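Drying Time and Residual Moisture in Reusable Cleaning Cloths

Project report, Group 9
Ánh Thái, Kasun Bhattacharjee, Mizanur Bandara
Supervisor: Elaine Vieira

1. Background

The shared kitchens in the Eststead residence use reusable cleaning cloths. Residents complained in September that the cloths smelled sour within a day of being washed. The building office asked whether the problem was the detergent, the wash temperature or the way the cloths were dried. The first two had already been changed once without effect, so this project deals only with drying.

A cloth that stays damp for many hours gives bacteria time to grow. The length of that period depends on how much water the fabric holds after spinning, how much of its surface is open to the air, and the temperature and humidity of the room. Residents have little control over the last of these. Our work therefore concentrated on fabric type and on how the cloth is left after use.

2. Materials

Two fabrics were compared. The first was a cotton terry cloth sold under the name Trasel, which the residence already buys. The second was a polyester and polyamide microfiber cloth from Odberg. All cloths were washed before the first trial to remove any finish left from manufacturing, then dried to constant weight. The dry weight of each cloth was written on a paper tag stored with it.

Weighing was done on a bench scale in the textile lab. Room temperature and relative humidity were recorded by a logger placed on the shelf beside the samples. The lab has no humidity control, and the heating is reduced overnight.

3. Method

Each cloth was soaked in tap water until fully wet, spun on the short program of the lab washer and weighed. It was then left in one of three conditions: hung flat from a line, folded once over a rail, or crumpled and set down on a wire rack. Weight was recorded every 30 minutes during the day. A cloth was treated as dry when its weight was within 2 percent of the value on its tag.

Residual moisture was calculated as the weight of water remaining divided by the dry weight of the cloth, expressed as a percentage. We used dry weight as the base so that the two fabrics could be compared directly — the cotton cloths are considerably heavier.

In total 116 weighings were kept for analysis. Readings from one Sunday were discarded after we found that a window had been left open and the logger showed a sharp drop in temperature.

4. Results

Hung flat, both fabrics dried within a working day, and microfiber was always the faster of the two. Folding the cloth over a rail lengthened the drying time for both. The effect was larger for cotton, where the inner faces stayed in contact and the weight curve flattened early in the afternoon.

The crumpled condition gave the slowest drying and the widest spread between repeats. Cotton cloths left this way still held 55 percent residual moisture at the end of the first day. Microfiber did better, but it too failed to reach the dry limit before the lab closed.
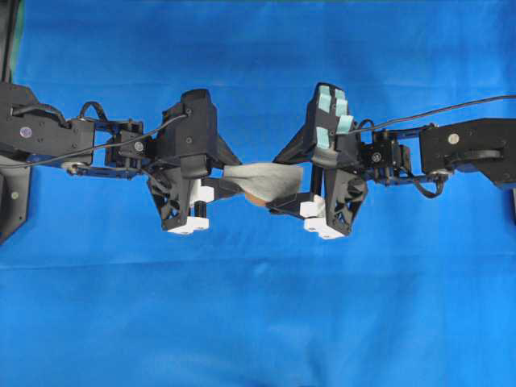 The spread between repeats is partly a problem of definition. Hanging a cloth flat can be done the same way each time, while crumpling cannot. Two cloths of the same size and fabric may end up with very different amounts of exposed surface, and we had no means of measuring that area. Heikki Hyvönen suggested pressing each cloth into a beaker of fixed volume before placing it on the rack. We tried this in the last set of trials and the spread became smaller, although there were too few repeats to test the difference.

5. Sources of error

The overnight drop in heating affected the crumpled samples most, as they were the only ones still drying at that point. Handling during weighing also disturbed the folds slightly. We did not measure bacterial growth, so the link between drying time and odor rests on published work, mainly the review by Khan listed in the course reader.

6. Recommendations

The kitchens should be fitted with a line or a row of clips so that cloths can hang flat. A rail alone is not enough for cotton. If the rails are kept, the office should consider replacing the cotton cloths with microfiber as they wear out. Further trials should use the beaker method from the start and should be run in a room with steady heating.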